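Week 2 handout: notes from the Wirkthorpe open day (January 2022)

I went along with Bezawit Gebreyes and came home with far too many scribbles, so I've tidied up the bits you'll want for the seminar. The demo I liked best was the hand-held gripper one. You hold the tool, do the job yourself, and the recording is what the robot learns from later – lovely idea! Watch the soft orange fingers and the square markers on them, as we'll come back to both.

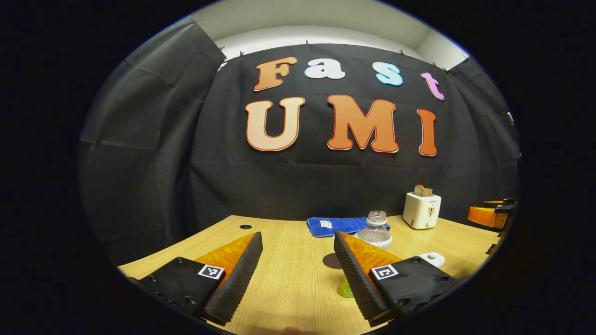
To do before the seminar

Pick one kitchen job (toast is fine) and write down every grasp it needs. Špela Mujić told us her group aims for 300 recordings per task, so think about what you'd vary between them. One page is plenty – bring it on paper, please.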